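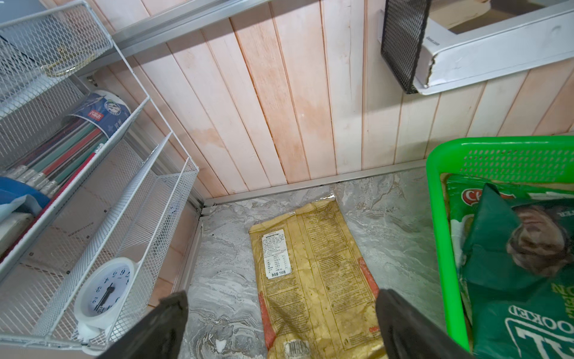
# Rótulos de alimentos embalados – transcrições

Conjunto de transcrições de rótulos de alimentos secos e snacks vendidos em embalagem flexível, com foco no verso do pacote: tabela nutricional, lista de ingredientes, peso líquido e avisos de alergénios. Os ficheiros são texto simples e CSV. Não há imagens dentro do conjunto.

Mantido por Samuele Russo, no âmbito do projeto Pomivura.

## Conteúdo

```
rotulos/ um ficheiro .txt por rótulo, UTF-8
tabelas/ valores nutricionais em CSV
glossario/ equivalências de termos por língua
notas/ dúvidas de leitura e correções
```

Cada rótulo tem um identificador formado pelo código da língua principal e um número sequencial (`zh-0012`, `it-0103`). O mesmo identificador é usado em `rotulos/` e em `tabelas/`. Alguns rótulos não têm tabela nutricional legível e nesse caso só existe o `.txt`.

Há 24 categorias de produto, listadas em `glossario/categorias.csv`. A categoria "outros" está cheia demais e deve ser dividida na próxima versão.

## Campos das tabelas

| Campo | Tipo | Notas |
|---|---|---|
| `id` | texto | identificador do rótulo |
| `lingua` | texto | código de duas letras |
| `base` | texto | `100g`, `100ml` ou `porcao` |
| `energia_kj` | número | tal como impresso |
| `energia_kcal` | número | vazio se o rótulo só indicar kJ |
| `proteina_g` | número | |
| `gordura_g` | número | |
| `hidratos_g` | número | |
| `sodio_mg` | número | ver "Sal e sódio" |
| `peso_liquido` | texto | valor e unidade como no rótulo |
| `confianca` | inteiro | de 1 a 5 |

O campo `peso_liquido` ficou como texto de propósito. Os rótulos chineses escrevem "净含量" seguido do valor, e a unidade tanto pode vir em caracteres (克) como em letras (g). A conversão para gramas está em `peso_g`, que só é preenchido quando o valor é inequívoco. Multipacks do género "5 x 25 g" mantêm a forma original e deixam `peso_g` vazio.

## Sal e sódio

Os rótulos europeus indicam normalmente sal, os chineses indicam sódio (钠). O conjunto guarda sempre sódio em miligramas. Quando a origem é sal, o valor foi dividido por 2,5 e arredondado à unidade, e a linha leva `sal_convertido` na coluna de observações. Quem precisar do valor impresso deve ir buscá-lo ao `.txt`.

## Transcrição

Cada rótulo foi transcrito por uma pessoa e revisto por outra. As regras principais:

- manter as quebras de linha do original;
- não corrigir erros ortográficos do fabricante;
- marcar caracteres ilegíveis com `[?]`, um por caráter;
- marcar blocos inteiros ilegíveis com `[ilegível]`;
- não transcrever os números por baixo do código de barras.

Datas de validade e números de lote também ficam de fora. Mudam de pacote para pacote e não interessam a quem compara composições.

A pasta `notas/` tem 4 ficheiros, um por língua com problemas recorrentes. O do chinês é o mais comprido – trata sobretudo de caracteres simplificados em corpo muito pequeno, em que 己 e 已 se confundem, e de aditivos com nomes alternativos.

## Confiança

O valor 5 significa leitura completa sem dúvidas. O valor 1 significa que pelo menos metade da tabela foi reconstruída a partir de fragmentos. Vincos na película, reflexos em material metalizado e tinta gasta são as causas habituais de valores baixos. Recomenda-se filtrar por `confianca >= 3` para qualquer cálculo.

## Limitações

A amostra não é representativa de nenhum mercado. Os pacotes foram recolhidos conforme apareceram, com peso excessivo de bolachas, frutos secos e massas instantâneas. Bebidas são quase inexistentes.

Os fabricantes mudam receitas sem mudar o desenho do pacote. Os valores aqui registados não servem para decisões sobre alergias ou dietas.

A categoria "carne seca" mistura produtos curados com produtos desidratados. O Samuele tem uma proposta de separação em `notas/pendentes.txt`, ainda por discutir com a equipa da Tustton, que usa as categorias atuais no catálogo.

## Alterações

- **0.4** – glossário alargado ao italiano, com termos cedidos pela Zanetti; coluna `base` passa a obrigatória.
- **0.3** – correção dos valores de energia em que kJ e kcal estavam trocados.
- **0.2** – primeira versão com revisão por segunda pessoa.

## Correções

Para corrigir uma linha, indicar o identificador, o campo, o valor atual e o valor proposto. Alterações ao glossário precisam de pelo menos um rótulo do conjunto onde o termo apareça.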